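Getting old wax crayon off painted wooden blocks without stripping the paint

Posted in Cleaning and Repair by Wissam Haddadin

I bought a bag of secondhand wooden blocks at a church sale in March. The paint is in fair shape but most of the faces have crayon on them, and some have a sticky film that I think is old tape glue. I tried dish soap and warm water on one block. The soap took off the dirt and left the crayon. I don't want to sand them, as I can't match the colors. The bag has no maker's name on it. They're for my nephew, who is 4, so nothing too harsh please.

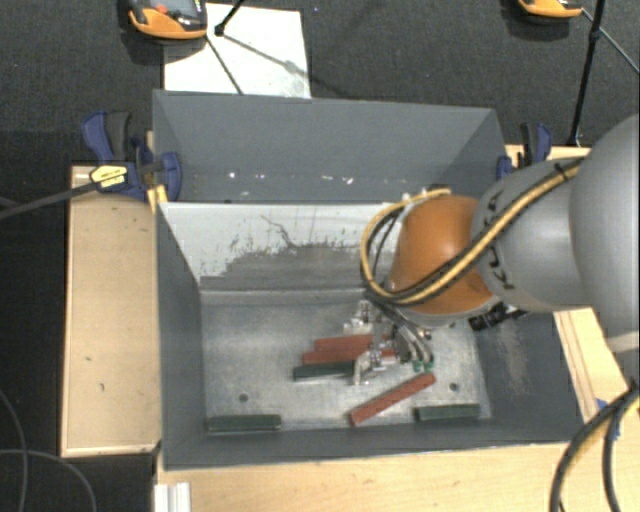

Reading time: 3 min

Keith Whitlock

Baking soda on a damp cloth. Use a small amount and rub in circles with light pressure. Check the cloth after a few strokes. If you see block color on it, stop, you are into the paint. Wipe with a clean damp cloth and stand the blocks on a towel to dry. Don't soak them. Wood swells when it sits in water and the paint lets go at the corners first.

For the glue, plain cooking oil on a cotton ball, left for 5 minutes, then dish soap on a rag. I did a set of Cevard blocks this way and lost a little red on one edge, which was already chipped.

One more thing. If the blocks are old you should find out about lead before you spend time on them. Old toy paint can have it, and cleaning won't fix that. The home swabs aren't always reliable on painted toys, so I would ask your county health department where to get one tested.

Jihad Saab

magic eraser works, did my daughters whole set in one evening

Aleksi Kokkonen

Be careful with the eraser sponge. It is a fine abrasive and it will dull glossy paint. I used one on a blue block and it has a flat patch now that shows in daylight. On matte paint you may not notice.

I agree with Keith on the baking soda. For thick crayon, put the block in the freezer for an hour first and lift the wax with the edge of an old plastic card. Whatever is left comes off much faster.

Wissam Haddadin

Thanks. I'll ask about the lead test first and try the freezer after that.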